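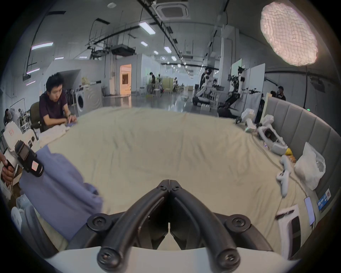

About Pakmont Laundry and Folding School

26 July 2025
By Wendy Tindall

Pakmont teaches household laundry, folding and bed making to people who want paid work in homes, motels and aged care. We also run short classes for anyone who would simply like to get better at it. We started with one washing machine and a borrowed ironing board, and our first group had seven students.

What we teach

The main course runs for 38 hours. It covers sorting, stain treatment, washing, drying, folding and putting away. Students learn to read care labels first, then move on to loading a front loader properly. Most people overfill it and use too much detergent, so we spend a fair bit of time on both.

Folding takes up the largest part of the course. We start with whites, because creases and marks show up quickly on them, and go on to coloured shirts, kids' clothes and small items. You can fold sitting down or standing up. Iker Gallardo, our folding teacher, prefers a chair and a low pile in front of him, and plenty of students end up doing the same.

Beds are taught on a full-sized bed with an upholstered headboard. A cream sheet is harder to get smooth than people expect — every wrinkle catches the light. Students strip and remake it until the corners hold. The bed also gets used as a sorting surface between lessons, as it would at home, and clearing it properly is part of the work. Chargers, phones, game controllers and shopping bags all have to go somewhere before a sheet can go on.

Who we are

Itziar Cabello set up the school after years managing linen for the Domero motels. She still teaches the first session of every course. Yolanda Montoya looks after enrolments and work placements, and Xuân Đoàn teaches stain treatment and delicates. I write the course notes and run the two evening classes.

Placements

Students who finish the main course can do a placement with Llorente Home Care or at the Fultard guest house. Placements are paid. Yolanda will talk you through the hours and the travel before you agree to anything.

Fees and what to bring

The main course costs $385, including the printed notes. There is a payment plan if you need one. Wear comfortable clothes and flat shoes, and bring a few garments from home that you find awkward to fold. Fitted sheets are welcome. We supply detergent, baskets and pegs.

New courses are listed at the front desk and sent out by email. The June group is finished and the next one is open for enrolment now.

Contact: ask for Yolanda at the front desk | © 2025 Pakmont Laundry and Folding School | Back to top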